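Ticket: Label printer drops jobs over 2,000 labels
Product: Trultel print server, Andari driver
Opened by: Matěj Gajdoš
Assigned to: Belmiro Cordeiro
Status: Pending customer confirmation

Problem
Large batches sent to the Paucar queue stop at label 498. The queue shows the job as complete. Batches of 400 labels or fewer print in full. No error on the printer panel. Started in August after the driver update.

Gajdoš, 9:10
Sent the same batch 3 times. Stopped at 498 each time. Swapped the network cable and moved to another switch port, no change. Power cycled the printer and the server. Printing from a USB stick works for the full batch.

Cordeiro, 9:42
USB printing rules out the head and the media sensor. Please send the spooler log and the driver settings page. Also check whether "Keep printed documents" is on.

Gajdoš, 10:25
Log and settings uploaded. "Keep printed documents" is off.
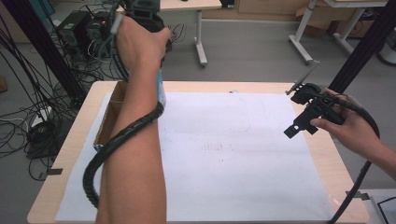
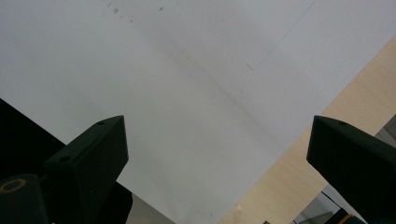
Cordeiro, 11:05
The log shows the spool file being closed before the last block is written. The port monitor gets a short file, sends all of it, and reports success. That matches what you see in the queue. The settings page has "Start printing immediately" selected. With the new driver this setting closes the file early if rendering pauses.

Please do the following:
1. Pause the Paucar queue and clear all jobs.
2. Select "Start printing after last page is spooled".
3. Turn off bidirectional support on the port.
4. Restart the spooler service.
5. Resend the full batch.

Gajdoš, 13:30
Steps 1 to 5 done. Full batch of 2,000 printed, last serial matches the Brediment export. First label now takes longer to come out. Is that expected?

Cordeiro, 13:48
Yes. The whole job has to spool first. You can turn bidirectional support back on and test again; I only wanted it out of the way. If the next large batch stops short, reopen with a new spooler log and leave the failed job in the queue.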